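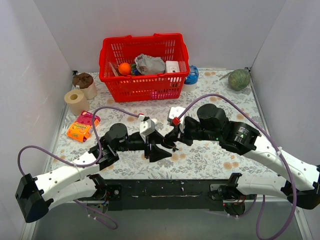 Wundis driving two arms on the grocery table, red basket at the back.

Wundis 2: planning software for two-arm benches

Hi, I'm Ebise, and I wrote most of the planner you'd be buying here! Wundis takes the feed from a fixed camera, works out what's on the table and gives both arms a path that keeps them out of each other's way. Our grocery table is where I try every build first. It has a muffin, a toilet paper roll, snack packs, a basket with a mesh body (depth cameras hate mesh) and a flowered tablecloth that gave my old segmentation code fits.

The part I'm proudest of is the shared middle. Most planners I've used split the table down the center and call it a day. Wundis lets both grippers work in the same patch, fingers nearly touching, and checks clearance 1000 times a second while they move. You set the gap yourself in the config file, and please start wide.

What you get:
Planner and perception modules, one license per bench
Wubshet, our replay viewer (scrub through a run, see why an arm stopped)
506 ready-made grasp templates, mostly groceries and packaging
Cable keep-out zones you can draw by hand

You'll need a Linux machine with a decent graphics card, and a camera bolted down somewhere it won't get bumped. Calibration takes me one coffee, maybe longer your first time.

Thin clear plastic bags are still hit or miss. Getachew Ejigu is working on that for the October update, free to anyone with a license.

Sold through Omdale, shipped as a download. Page updated 26 June 2021.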